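Search this site Search Advanced

Cadwaladr – Simulated Gripper Project, Student Report

Robotics course, second project. Submitted December 5, 2025. 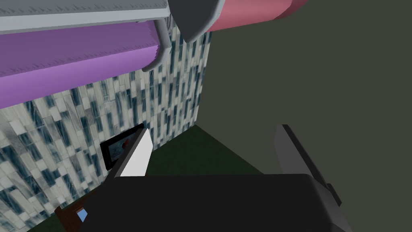
Why did we train in simulation before using the real arm?

The real arm is shared by 14 students and each group gets it for short periods only. In simulation we could run many trials during the night, and a bad command did not break anything.

1. Task

The goal was to move a two-finger gripper to a target object, close it, and lift the object without dropping it. We wrote the controller in the Plurkeo simulator, which our course has used since July. The rooms were made with Clukance, a small tool that changes wall colors, textures and furniture for every run.

2. Method

We collected 3658 trials in 4 room types. For each trial we saved the joint positions, the finger opening and the view from the wrist. The first controller used only fixed positions. The second one used the wrist view to correct the approach in small steps.

3. Results and problems

In the final test we made 188 attempts with the second controller. It was clearly better when the target was rotated, but it was slower – the correction steps take time. The most difficult problem was the tilt of the wrist. When the wrist was tilted a lot, the controller estimated the height wrongly and closed the fingers too early. We reduced this by adding the wrist angle to the input.

Contact friction in the simulator was also difficult to set. We used the values from the Zuteck gripper manual, and later we had to make them lower.

4. Next step

We want to test the same controller on the real arm, first with soft objects and at low speed.

Contact: Cadwaladr project group | © 2025 | Back to top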